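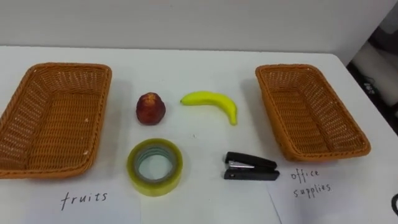 Ticona have asked all sites to comment on the new return to work form before the end of January, and I said I would collect replies from this list. The form has gone from two sides to five. Case managers at Ramness tried it on 13 claims and found the section on daily tasks took up most of the first visit. My own view is that the daily tasks section is worth keeping but should ask about real things. "Can lift light objects" tells an employer very little. "Can lift an empty woven basket off a table with both hands and set it down again" is something a person can answer yes or no to, and something as plain as the two baskets on the white table here would do for it. The section on pain scores could go, as the GP already fills one in.

The other matter is the limit on hours. Drotico still want a phased return to start at four hours a day for everyone, whatever the injury. We have 369 open claims at the moment, and a good many of those people could start on more than that. Others can't manage two hours, and they get marked down as a failed return when they go home early. I would like the form to leave the hours blank and let the case manager and the physio agree them.

Earlier message from the Ramness office:

> We can't support the form at five sides. Travel is not
> paid for a second visit and the first one is already
> running over. Please ask whether sections 3 and 4 can
> be done by phone.

I have asked, and am waiting to hear.

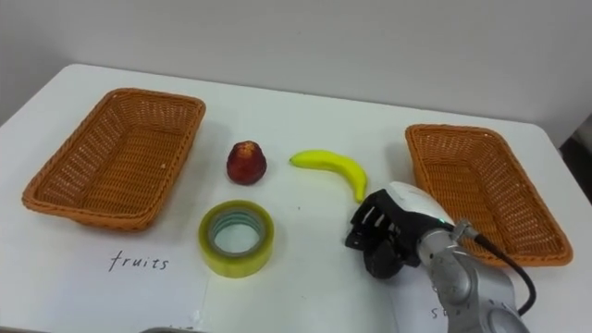 Porkolov replied to me off list and is happy for it to be shared. The view there is that blank hours will cause trouble with employers, who want a figure before they will agree to anything, and that a range would be safer - two to six, say, with a review after the first fortnight. Porkolov would also keep the pain scores, as the GP's copy often arrives too late to be of use.

I can live with a range. If anyone objects, please write to the list by noon on the last working day of the month and say which section you mean.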